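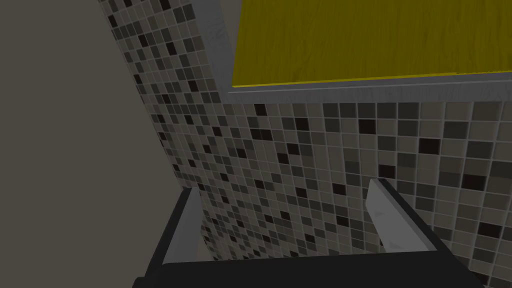
My sister says a library fine of two dollars is no reason to drive 106 miles, and that I could mail a check like a grown woman. She has never held a grudge against a library. I have, since the summer I moved away from Larnora with their copy of a 452-page history of canals, which I have now owed them for long enough to have nearly read it.

So I drove. The branch closes for lunch at noon, and I got there at five past. I ate a bad egg sandwich at Andreadis, across the street, and made it to page 80. Locks, mostly.

The desk clerk scanned the book, frowned, and told me they dropped fines in September. Then she asked if I wanted to renew it. It's on my nightstand again, due in three weeks.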